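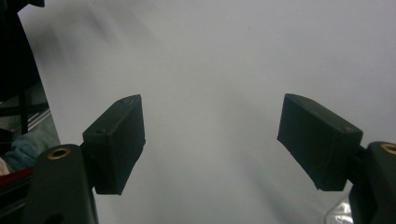

Kurz und schnell aus dem Lager, bin schon halb auf dem Sprung:

Die Stoffecke wird aufgeräumt. Endlich. Im Juni geht's los, morgens ab 9 Uhr, Kaffee steht bereit. Wer Zeit hat, kommt einfach dazu, auch für eine Stunde.

Was raus muss: Folienreste, zerknitterte Tüten, alles, was keinen Deckel mehr hat. Die Klarsichtfolie bitte nicht in den Restmüll, dafür steht ein eigener Sack an der Tür. Saubere Stücke ab 30 cm heben wir auf, die brauchen wir zum Einpacken der Bestellungen für Murngate.

Was bleibt: alle Baumwollstoffe, auch die kleinen. Bitte nach Farben legen, Blau und Türkis zusammen, Grau extra. Nicht knüllen!! Letztes Mal lag die Hälfte als Haufen im Regal und Fatemeh Golestani hat einen ganzen Nachmittag gebügelt. Sie macht das kein zweites Mal, sagt sie.

Stangen und Schienen kommen nach hinten, stehend, mit Gurt. Vier Schienen gehen an Jasholm zurück, die sind mit Klebeband markiert — bitte nicht abziehen. Kleinteile wie Gewindeeinsätze und Schrauben in die Gläser, nach Größe, nicht nach Gefühl. Messing getrennt von Stahl.

Noch was: Die Kartons von Primley sind zu groß fürs untere Regal. Also oben drauf oder flach zusammenlegen. Wir haben noch 100 flache Kartons von Campos, die zuerst aufbrauchen.

Schlüssel hängt im Büro, Kästchen 921. Wer zuletzt geht, macht das Licht aus und schreibt sich in die Liste ein, die hat letzten Monat keiner ausgefült.

Eigene Handschuhe mitbringen wär gut, unsere sind alle Größe S. Wer einen Handstaubsauger hat, auch gern her damit.

Anmelden nicht nötig, kurze Nachricht an Fatemeh reicht aber wegen der Brötchen. Bis dann!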